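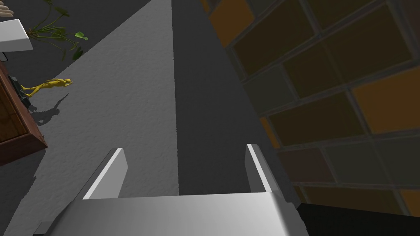

A good sweep is the best thing you can do for a garage floor, and it costs you nothing but a bit of puff! I do mine at the start of every June, doors wide open, radio on, and I'm always amazed how much grit has built up over the winter. Start at the back wall and work towards the door in long strokes, overlapping each one a little. A light grey surface with a fine speckle, like the one at the top of the page, is lovely to live with as it hides dust beautifully – but that also means you should sweep it by the calendar and not by eye.

Oil spots next. Cover them with plain cat litter, grind it in with your heel and leave it overnight. Sweep up, then scrub with hot water, washing-up liquid and a stiff brush. My Skirex deck brush is on its third summer and still going strong, and the long handle saves your back no end. Old stains may want 3 goes, so don't lose heart after the first.

For rusty rings under paint tins, try white vinegar on an old rag, but only for a few minutes, and rinse it off well. Vinegar can eat into bare concrete if you forget about it (I have, and the pale patch is still there by the freezer).

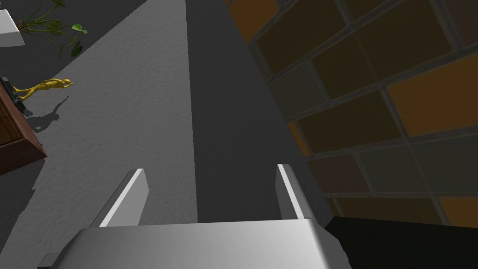 Do I need to seal the floor once it's clean?
It depends how you use the place. If you park a car or do messy jobs in there, a coat of sealer is well worth a weekend, and spills will wipe up so much more easily. For bikes and boxes you can happily leave it bare.

If you do seal, let the floor dry right out first. Tape a square of clear plastic down flat and leave it for a day – any misting underneath means wait a bit longer. Then two thin coats with a roller, working backwards out of the door, and remember to take the car keys with you!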